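Gutormont Learns to Test Its Own Water

For most of its history, the town of Gutormont gave little thought to its wells. The municipal supply reaches the center, but the farms and houses along the upper valley draw from private sources, and state rules leave the testing of those sources to their owners.

That arrangement changed in June, when the town opened a public water program with the Lo Presti Foundation. Residents of the upper valley may now bring in a sample for testing at no charge. The first round covered 106 wells, and almost 3,000 people live in the area the program serves.

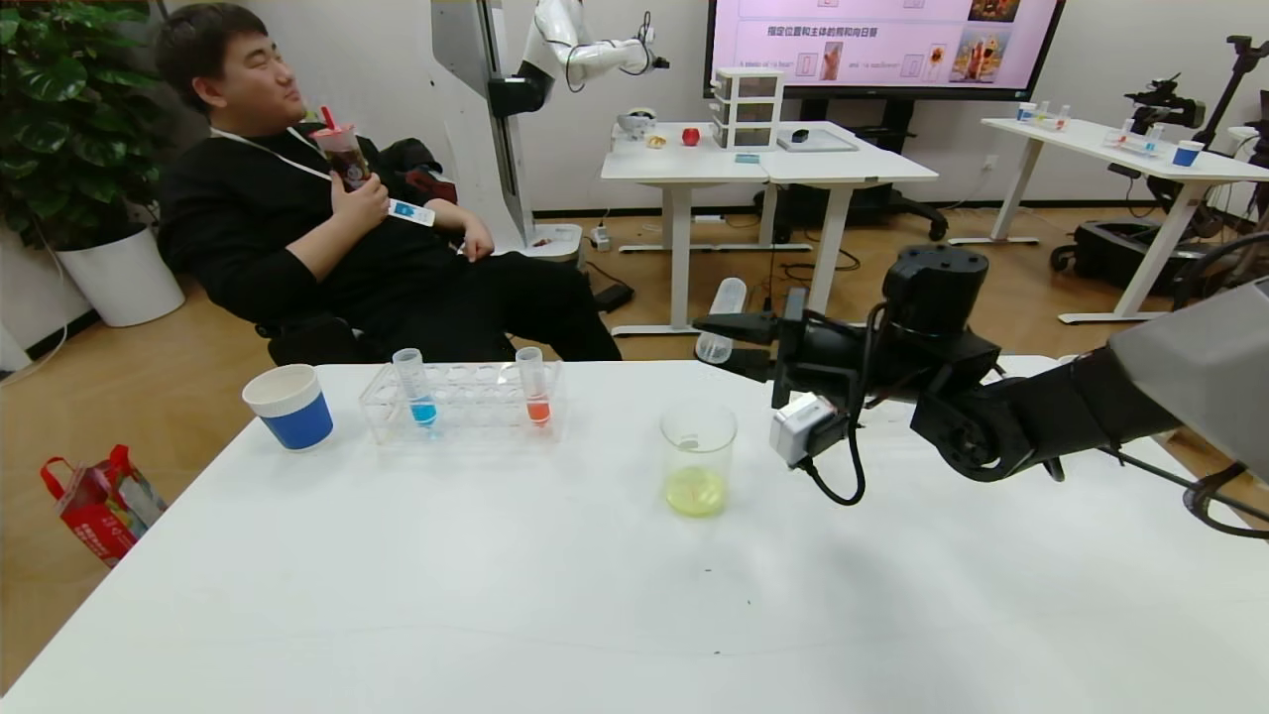 Results are mailed to each household with an explanation in everyday language. Where nitrate levels exceed the recommended limit, the town offers a second test and a home visit. Nernine, a regional well contractor, carries out repairs at a fixed rate – an arrangement the town council approved for three years.

Demand has been strongest among families with older, shallow wells. Many had relied on taste and smell, neither of which reveals nitrates.
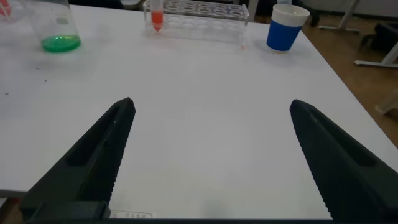
Cost remains the main obstacle to wider testing. A full laboratory analysis can exceed what a household is willing to spend on water that looks clean, and filter systems such as the Fliltero unit require regular cartridge changes. Much of the preparation, however, asks for little equipment: residents filling bottles at home need a clear surface, and a plain white tabletop serves well. The town has printed these instructions in 2 languages and will distribute them before the next round opens.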